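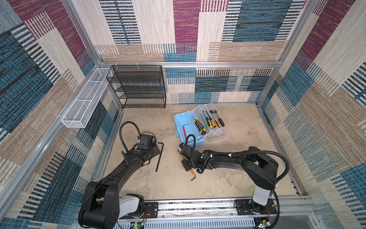
Asunto: Re: Dos brazos sobre un solo riel, dudas de montaje
De: Amparo Bustamante
Fecha: 27 de agosto de 2020

Hola Consuelo, hola a todos:

Gracias por tu mensaje. Contesto debajo de cada pregunta y pido disculpas por mi español, todavía escribo despacio y con el diccionario al lado.

Consuelo Manzano escribió:
> Estoy pensando en copiar vuestro montaje en mi garaje. ¿Atornillasteis
> las bases directamente al perfil o hay una placa en medio?

Hay una placa negra debajo de cada brazo, y la placa va sobre el riel de aluminio. En junio probamos sin placa y cada vez que queríamos mover un brazo era necesario desmontar también los cables. Con la placa se aflojan los tornillos y se desliza. El riel es de Padley, lo compramos de segunda mano y nos costó 212 euros con el transporte.

> ¿Por qué tela en las paredes? ¿No molesta a las cámaras de las pinzas?

Molesta un poco, sí. Las rayas son muy finas y a cierta distancia la cámara de la muñeca ve un dibujo que no existe. Pero el taller es compartido y con las paredes abiertas la luz cambiaba todo el día. La tela era de unas cortinas viejas. Si tú puedes elegir, compra una tela lisa y de color mate.

> ¿Cómo fijasteis la cesta y la estantería de rejilla?

Con bridas blancas pequeñas, nada más. La estantería está atada por arriba a la viga horizontal del fondo. La cesta larga de la pared izquierda baja un poco hacia delante, y esto me gusta para el ejercicio que viene después, dejar las herramientas dentro.

> ¿Y qué tal agarra las llaves Allen?

Con las llaves de mango se puede trabajar. La de mango naranja la coge el brazo derecho sin tocar la bandeja azul, si la pinza llega inclinada. La negra en forma de L, que no tiene mango, es mucho más difícil en el suelo: es delgada y los dedos son planos. He limitado la fuerza al 90 por ciento y bajado la velocidad a 100 milímetros por segundo, pero no estoy contenta todavía. Lehner vende unas fundas de goma para los dedos, ¿alguien de la lista las ha usado?

Una cosa que no preguntaste: pon límites de software en el centro de la mesa antes de encender los dos brazos juntos. Yo lo dejé para más tarde y tuve que cambiar un conducto de cable.

El archivo con las medidas de las placas lo subo a la carpeta Workitz cuando corrija dos agujeros que están mal.

Un saludo cordial,
Amparo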